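2012-03-01

Back on the sharpening stones today, and I finally got the Roltier plane iron to a point where I'm not embarrassed to leave it in the shared drawer. Writing this up before I forget what I did, and so whoever grabs it next doesn't take it straight to the grinder (please don't!).

Started with the back. I'd been telling myself for weeks that the back was flat, and it wasn't, not even close. Blue marker all over the last inch, ten strokes on the 1,000 stone, and the ink was still sitting there in a big smile shape behind the edge. So that was most of my morning. I flattened the stone against the Ortner plate first, then again halfway through, because it dishes fast when you're only working narrow stuff on it. Pencil grid on the stone, rub until the grid is gone, carry on. My fingertips are black and I got slurry on my good sweater.

Once the ink came off clean right up to the edge I went to the bevel. Set the honing guide using the stop block on the end of the bench — the one with STEVHOLM stamped on it, which used to be a shelf support. It gives a slightly steeper angle than I used to get freehand and I think I like it. Got a burr all the way across on the 1,000, moved up to the 2,000, backed off the burr, then a few light pulls on the strop. I went too long on the strop last time and rounded the edge over, so I stopped early and made myself put it down.

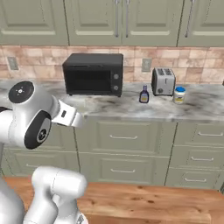 Test pieces were offcuts of pine, end grain, since that's where a dull iron shows up right away. With the old edge it was crushing the soft bands and leaving them fuzzy. Now it takes a full shaving off the end grain and the surface has a bit of shine to it. There's one scratch line toward the left side, which means a nick I didn't get out. I could feel it with a fingernail once I knew where to look. I'm leaving it for next time, it only shows in raking light and I'm not going back to the coarse stone over that.

Then I got curious and tried the same routine on the Vornaleck chisel, the wide one. Much harder steel, or at least it feels that way on the stone, kind of glassy and skating around. Spent way longer on it and the burr was so thin I kept thinking I'd lost it. It pares nicely but I want to see how it holds up chopping the mortises for the bench legs before I get excited.

Things to remember: the 1,000 stone has a chip on one corner now (me, sorry, dropped it in the sink). Soak water needs changing. The small screw on the honing guide is stripping, so don't crank on it, snug is plenty.

Next up is the spokeshave blade, too short for the guide. Might cut a slot in a scrap of maple to hold it — I've got a piece 164 mm long that should do.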